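Relatório de progresso - Renovação dos quadros de baixa tensão, oficina de Wasdale

Caro Oğuzhan Eren,

Antes de mais, obrigado pela paciência com que foi lendo os nossos recados ao longo da primavera. Em maio terminámos a substituição dos disjuntores na nave principal: dos 69 previstos, faltam apenas os 15 da linha de pintura, que a Vernholm pediu para deixarmos para a paragem de verão. Pareceu-nos um pedido sensato e ajustámos o plano com gosto.

O ensaio de isolamento dos cabos novos correu bem, embora tenha demorado mais do que gostaríamos. São 708 metros ao todo, e a equipa da Ağca quis repetir dois troços junto ao transformador - os valores eram aceitáveis, mas um pouco abaixo dos vizinhos. Repetiram-se as terminações e ficámos todos mais descansados.

Quanto a custos, mantemo-nos dentro da verba aprovada. Os barramentos de reserva poderão atrasar-se até 17 dias, e já combinámos com o fornecedor uma entrega parcial. 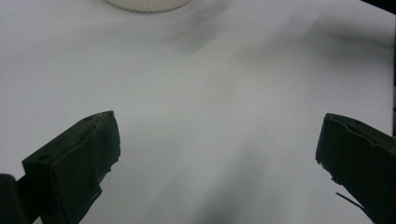 Superfície branca com luz suave, maio.

Falta-nos ainda rever os esquemas unifilares e passar as etiquetas definitivas para o sistema Volley. Contamos enviar-lhe tudo no próximo relatório, com a lista de peças atualizada.

Um abraço de toda a equipa de Wasdale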